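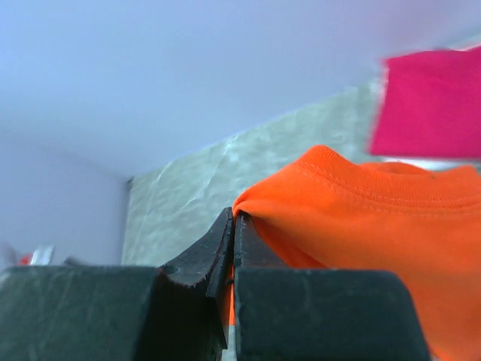
Reading the tremor: an interview with Soldale's duty seismologist

Soldale last erupted before instruments were installed, and its record rests on deposits alone. The monitoring office at Tedthorpe runs 13 stations on the flanks. Its duty seismologist spoke to us on Wednesday.

"The summit is at 2751 metres and the upper stations ice over," she said. "From January we rely on the lower ring." In the last swarm the network located 147 events, most of them beneath the Fedoruk vent.

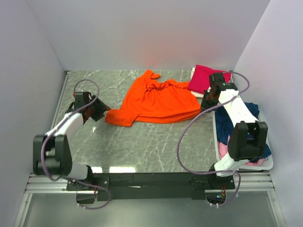

Deep long-period events are the ones she checks by hand. The automatic picker, Histgate, tends to miss their onset, which is gradual and easily lost in wind noise. Asked how the older lava sheets affect the signal, she compared them to an orange top spread out on a table, fairly flat but bunched into folds in places. "A wave crossing the folds arrives late," she said. "The model assumes a flat layer – so the depth comes out wrong." The correction now applied is 2 kilometres at most.
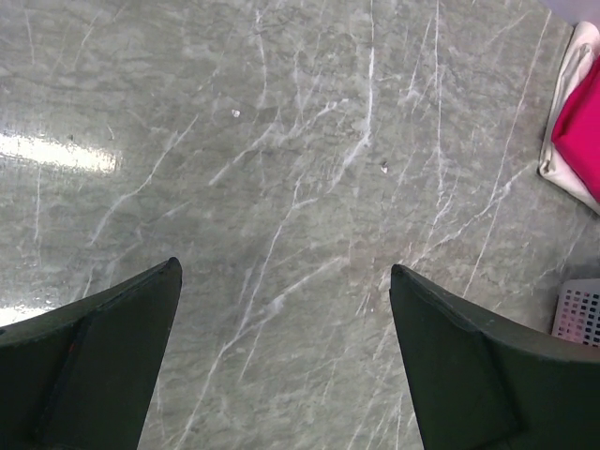
Grey stone surface between two dark green gripper fingers.

She expects no change in the alert level. "Gas output is steady and the tilt is flat. We would want both to move before raising it."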